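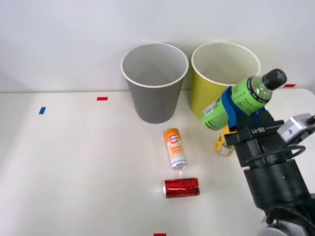 Bottles and cans at the Virk bench. The cups are the bins.

I'd been bugging Clotilde Delaunay for an interview since November, and when she finally said yes it was on the condition that we talk about planning software and not about hands. "Everybody wants to talk about hands," she told me. "I want to talk about the boring part in the middle!" So that's what we did, over bad coffee, from four in the afternoon until they started switching off the lights.

Clotilde runs the manipulation software at Virk, and her baby is a task planner called Sulell. You give it a goal, something like "every bottle in the yellow bin, every can in the gray one," and it works out what to pick up and in what order. A separate motion planner handles how the arm gets there. I asked why you'd want a planner at all for a job a toddler could do.

"Because the toddler changes her mind all the time and you don't notice," she said. "She goes for a bottle, there's a can in the way, she goes for the can first. Our first version made a plan at the start and then marched through it like a parade. If something tipped over, it kept going. It would reach for the place where a can used to be, close on air, and report success."

Reporting success on air came up a lot (I think it still hurts). These days Sulell replans after every single grasp. The perception code sends over a fresh list of what it sees, with a pose and a confidence for each object, and the old plan gets thrown out, even when it was fine.
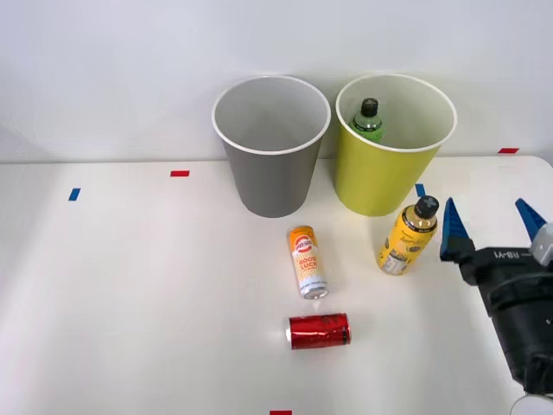 "People hate that, by the way," she went on. "Rizwan hated it. He said we were burning compute to get the same answer back. And mostly he was right, you do get the same answer back! But it costs us 200 milliseconds and the arm is still retracting anyway, so who cares."

Rizwan Minhas, who wrote most of the perception side, was at the next desk and did care, a little. He leaned over to say that the trouble with a fresh list is that the objects lose their names. A can that was "object two" a moment ago comes back as "object four," and the planner thinks it has never met it. They spent most of a winter on that. The fix was a small tracker that matches old poses to new ones and keeps the name if the label and the size agree.

"And if it's lying down now and it was standing before?" I asked.

"Then it keeps the name and loses the grasp," he said, and went back to his screen.

I liked that so much I made Clotilde unpack it. Every object carries a set of grasp candidates, and they depend on which way up the thing is. A standing can gives you a whole ring of side grasps. Lay it down and most of them go straight through the table, so the list has to be built again.

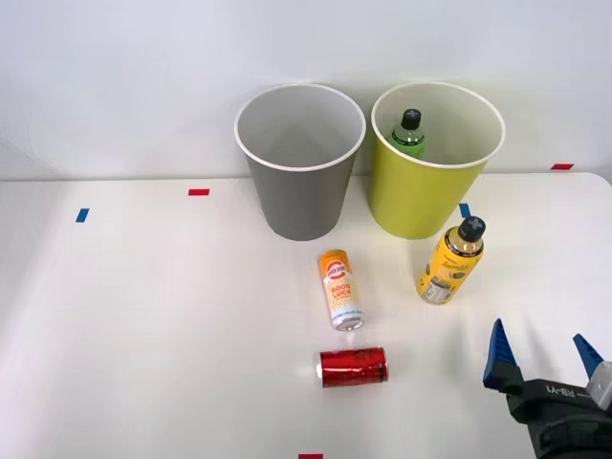 4 min read

We got onto logs next, which I'd expected to be dull and wasn't. Each run writes out the object list, the plan it picked and the plans it turned down. Kayode Ekpo built the viewer for them, a tool called Ditard, and Clotilde says it did more for the project than any clever algorithm. She has 3000 runs in there now and can search for every time the planner switched targets.

"Before Ditard we argued from memory," she said. "I'd say the planner was dithering, Kayode would say the poses were jumping, and we'd both be loud about it. Now we scrub back to the tick where it went wrong. Usually he wins — annoying."

She showed me one of the dithering ones. Two grasps with nearly equal scores, and the plan flipping between them every cycle. They ended up adding a small bonus for sticking with the current target. It's one line of code, and she's a bit embarrassed by how much it helped.

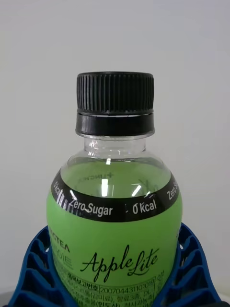 So what does the planner do when the wrist view and the bench view disagree about where a bottle is?

"It goes with the bench view until the gripper is close, and then the wrist view takes over," Clotilde said. "We used to average them. Terrible idea, you get a position that neither camera believes in. Now there's a handover distance in the config file, and if the two are too far apart when we reach it, the arm backs off and perception starts again."

I asked what's still on her list. Clear plastic, she said right away, and then the release. Sulell treats letting go as one instant step, when really it's a motion with its own ways to go wrong, and she'd like it to be planned as carefully as the grasp. Kayode wants the rejected plans drawn on top of the chosen one in Ditard. Rizwan, without turning around, said he wants the compute back.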